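Gevisier Street Solidarity Network
Minutes of the general meeting
Friday, March 19, 2021
Held at the Slanina Hall, with people joining by phone

Chair: Vlasta Kubíček
Minutes: taken by the Network secretary
Quorum: 12 needed, reached before the start

1. Opening and last minutes

Vlasta opened the meeting at seven and welcomed everyone, with a special hello to the tenants from the Barine Court towers, who came straight from their own floor meeting and were still buzzing. The minutes of the last meeting were read and accepted with one correction. The November rally was held outside the rental tribunal office, and the minutes had it outside the council chambers. Moved and carried.

2. The Ramel Flats evictions: where things stand

This took up the first half of the evening, and rightly so. The secretary gave the background for people who are new. Ramel Flats has 48 households. The owner sent notices to every one of them on the same day, giving renovation as the reason. No building permit had been lodged when the notices went out, and as of this week there still isn't one on the public register.

The wonderful news is that the tenants' association at Ramel has held together. Every household that got a notice has now lodged a dispute form, including the two families on the ground floor who had been told by the building manager that they were too late. They weren't! The form was accepted over the counter and they have stamped copies.

The petition stands at 1017 signatures, 674 of them collected on paper at the market and the train station, and the remainder through the web form. There was loud applause for the paper team. Several people remarked on how many signers stopped to tell their own rent story, and it was suggested that we write these down in future (with permission) so that they can be used in submissions.

Discussion turned to what the owner is likely to try next. Some members think the notices will be withdrawn quietly and sent out again in smaller batches. Others expect cash offers to a few households, with the aim of breaking up the group. The Ramel tenants said they have already talked this through and agreed that anyone who gets an offer will bring it to the whole association before answering. They asked that we put that in the minutes so there is a record of it, and we are very glad to.

Moved: that the Network give its full backing to the Ramel Flats tenants' association, and that no public statement about Ramel be made by the Network without the association seeing it first. Carried with none against.

3. The March on the council

The date is still to be fixed with the Barine Court group, who would like it to fall on the evening the council debates the rental motion. The route was agreed after some back and forth. We gather at the library steps, go down Gevisier Street past the flats so that older tenants can join from their own front doors, and finish in the square. The longer route past the real estate offices was put to a vote and lost narrowly. Those who wanted it were good sports about it and asked that it be kept for another time.

Police liaison: the notice of intention has been filled in and will be handed over as soon as the date is settled. Last time two marshals were asked to give names and addresses on the spot, and it caused a lot of worry. Marshals will get a card this time with the phone number of the legal support line and a few plain sentences about what they do and don't have to say.

Masks and spacing will be the same as in November. Please bring a spare mask if you can. The speakers' list will be kept short so that people aren't standing packed together in the square, and each speaker has agreed to a limit of four minutes. Vlasta said she would time herself first, and the meeting will hold her to it.
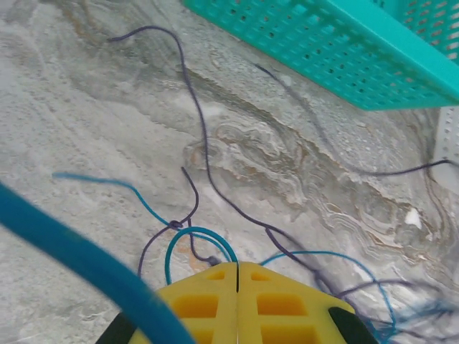

What happens if the council puts off the debate?

The march goes ahead on the next council night, and the phone tree will be used to tell everyone on the day the change is announced. Banners and leaflets will be printed without a date so they can be used either way.

There was a further point about the banners. The lettering on the big one can't be read from the back of a crowd, so it will be repainted with fewer words. Suggestions went on for some time and were a joy to listen to. The winning line is "Homes first". Painting will be on Sunday afternoon in the side room of the hall. All ages welcome, old clothes a must.

4. Report from the delegation to the member's office

Four members met with a staffer from the local member's office. The member herself was called away. Our people went in with three requests: a freeze on no-cause evictions for as long as the health orders last, a public register of rent increases, and funding for an extra duty lawyer at the tribunal.

The staffer was polite and took notes. On the freeze we were told that the government feels the existing protections are enough. Our delegation answered with the Ramel case and left copies of the notices. On the register there was more interest than we had hoped for, and we were asked to send a page setting out how it could work. On the duty lawyer there was no answer at all.

Feeling in the meeting was mixed. A few members said we should not spend our energy in offices when the strength of this campaign is so clearly in the buildings. Others said we can do both and that the page on the register is a chance worth taking. The debate was frank and friendly, and honestly one of the best we have had.

Moved: that a one-page proposal on a rent register be written and sent, and that it also be printed as a leaflet so that our neighbours see it before any politician does. Carried, two abstaining.

5. Barine Court: repairs campaign

The Barine Court tenants reported that the lift in the east tower is running again after the letter signed by every floor. The heating is another matter. The managing agent says parts are on order and has said so since November. A log is being kept on each floor with the date of every call made to the agent and what was said. The tenants would like help turning the logs into a single complaint, and hands went up all over the room.

They also asked for translated copies of the know-your-rights sheet. The English sheet has gone through three printings and is still the thing people ask for most at the stall. Members who can translate or check a translation are asked to leave their details with the secretary.

6. Money

The balance was read out and accepted. The main cost was printing. The hall has very kindly let us keep the same rate. It was agreed that fares will be paid back to anyone who travels to the tribunal as a support person, on showing a ticket, and that nobody should have to ask twice.

A member raised an offer of a donation from a property firm. After a short talk it was agreed to decline with thanks. The Network takes money from members, unions and community groups only, and the meeting was firmly of a mind to keep it so. 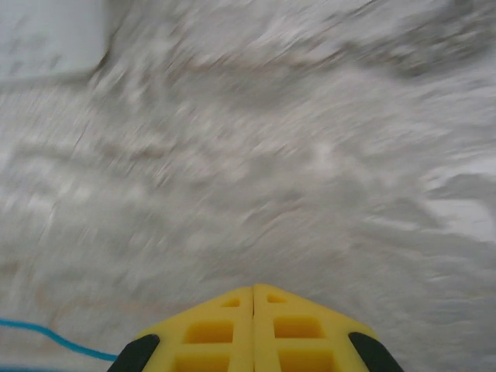 7. Tribunal support roster

The roster is filling up well. Support people sit with tenants in the waiting area, help with papers and take notes in the hearing where this is allowed. They don't give legal advice. A training evening will be run by two of our most experienced people, and it will be held twice so that shift workers can make one or the other.

It was stressed that hearings held by phone need support too - perhaps more so. A tenant from Ramel spoke about sitting alone at the kitchen table waiting for the call, and how much it helped to have a neighbour there beside her. Anyone with a hearing by phone can now ask for someone to come and sit with them, masked, or on the line.

8. Other business

The local paper has asked for an interview. Agreed that one person from Ramel and one from Barine Court will do it together.

A message of support came in from the bus drivers' branch and was read out to cheers. A reply will be sent, along with an invitation to bring their own banner to the march.

A request was made for childcare at meetings. Agreed for the next meeting on, in the side room. Toys and picture books in good shape can be left at the hall office.

9. Tasks

Vlasta Kubíček: settle the march date with Barine Court, hand in the police notice, reply to the bus drivers.
Secretary: dispute file for Ramel, marshal cards, petition count for the council clerk.
Delegation: first draft of the register page by the next meeting.
Barine Court floor reps: bring copies of the logs.
Banner group: paint, brushes and drop sheets for Sunday.

The meeting closed at ten past nine. Next general meeting in four weeks, same hall, same time.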